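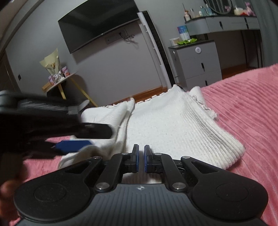
Back Bedroom, Elteven House
Gallery updated Thursday, May 19, 2022

The back bedroom is the one guests ask for most, mainly on account of the quiet. The house is at 353 Restrepo Street, and the room faces the yard, away from the bus stop. We redid the bedding and the furniture layout over the winter, and the notes on this page replace the ones from October. The front bedroom and the kitchen have their own pages.

The bedspread
Pink, with a ribbed weave that runs on the diagonal. It stays on the bed all year. In summer most people fold it down to the foot and sleep under the sheet. It goes in the wash by itself on cool, and it takes most of a day on the line. Please don't iron it - the ribs go flat and take weeks to come back.

The blanket
White knit with a scalloped edge. This one is for naps, for the couch, or for an extra layer at night. It doesn't need to be folded in any particular way when you leave. Knits stretch if they hang wet, so we dry it flat on two towels. Marks on white yarn come out best with plain dish soap and cold water, worked in with your fingers and left for an hour before washing. If you spill something, leave a note and we'll take care of it.

The television
Mounted on the wall so the top of the furniture can be used for other things. The remote lives in the top drawer. Local channels work without signing in to anything. If you use your own account, sign out before you go. The sound carries into the front bedroom after dark, so please keep it low.

The fan
A white tower fan. The room has no air conditioning, and from June on the fan gets used every night. It works best with the window open a few inches and the door ajar. We take the back grille off and vacuum it every other month. The low setting is the quiet one.

The dresser
Gray, bought secondhand from Druvilov and 48 inches wide. The lower drawers are empty for guests. Spare pillowcases are kept up top with the remote. One drawer sticks in damp weather - lift it slightly as you pull. We have sanded the runner and waxed it, and it is better than it was.

Making up the room
Bedding is changed between stays. The order is mattress pad, fitted sheet, flat sheet, bedspread, then the knit blanket on top. Guests staying longer than a week can ask for a fresh set, or use the washer in the hall closet. Detergent is on the shelf above it.

Still to do
A reading lamp with a longer cord, and a second set of curtains. The paint for the closet door is Dralterik 528, and there is half a can left in the basement for touch-ups. New pictures will go up when the curtains are in.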